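Friday, October 17, 2025 - Strand bench, pick-and-place project

Vidar and I had the arm from after lunch until closing. The plan was to get the Lokance task list running end to end before the December demo. We didn't get that far, but the wrist view is usable now and we know what to fix.

**Setup**

- Config copied from last week, file renamed `grikby_04`. Speed limit left low.
- Re-ran the hand-eye calibration twice. The second one was better, so that's the one saved.
- Wrist exposure set by hand. Auto kept drifting because of all the white table.

**Wrist view**

Checked whether both fingers stay in view when the gripper is open. They do, coming in from the bottom, with clear table between the tips. The red item was in the upper right with part of its label showing, which is enough for the detector to lock on. Anything near the top left is too blurred to trust.

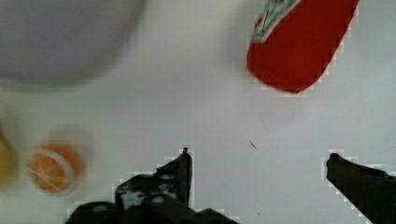 *Wrist camera, fingers open, red item upper right.*

The detector called the orange object on the left two different things in consecutive runs. Xinyi Zeng thinks the label set is the problem and wants to merge the fruit classes. I'd try more training images first - we only have 1,000 and most are from the Hototholm sessions, where the light was warmer.

**Reach test**

Ran four poses from the overhead plan. Three were fine. The fourth put the elbow close to its joint limit and the planner gave up. Vidar changed the seed angle and it solved, but the path swung wider than I like with the toaster oven on the right side of the table. Added a keep-out box over the oven, with extra margin on the door side.

Cables need another look too. There's a loop by the wrist and a run that crosses over the dark green object, so the overhead detector may lose part of its outline. 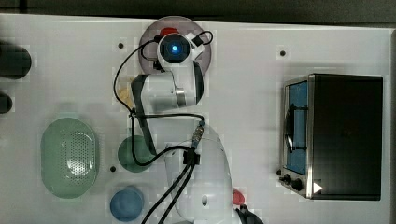

## Next time

- Shorten the cable loop and add a second clip (Vidar)
- Merged-label version of the detector, for comparison (Xinyi)
- Shift the colander closer and redo pose 4
- Write down the calibration numbers on paper as well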